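Junetby notebook, 14th January

Got the arms out again for the student sorting project, and what a cheerful pile of stuff we have for them this term (bottles, bags, a bit of cloth)!
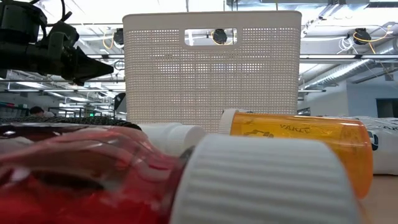
Bottles lying by the basket.

Sandra Tapley wants the reach into the bin slower, and I think she's right.
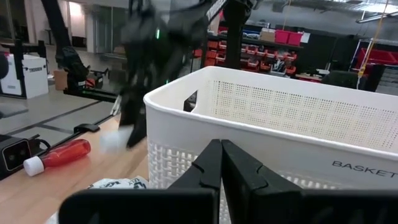

Sandra Tapley: Slower, yes, but please log the grip width too – I lost mine last July.

Fair point, I've added a column. Run 19 goes under Gebru.
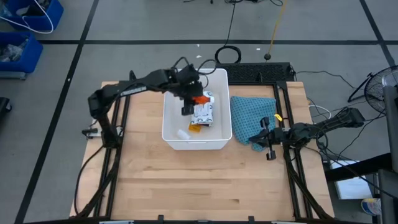
Left gripper in the bin, right one at the cloth.

Next I'd like to try coming at the bin wall square on,
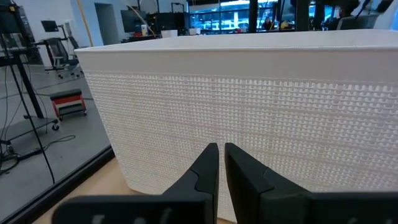 and then at a slant, 10 tries each, before we touch the Vernov settings.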